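Vamska hand-held gripper, reviewed by Beverley Garside

Weight with the battery is 918 grams. The two black jaw pads have a textured mesh face inside a thick rim, and thin, flat items stay put between them at low trigger force. Tracking relies on the printed marker cube. 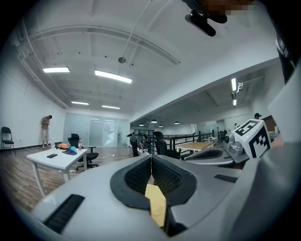
Does it work with the older Imska controller?
It pairs once the firmware is updated, but the jaw width reading lags by 82 ms.

The Grundum costs less and closes faster. Its pads wore through in 6 weeks.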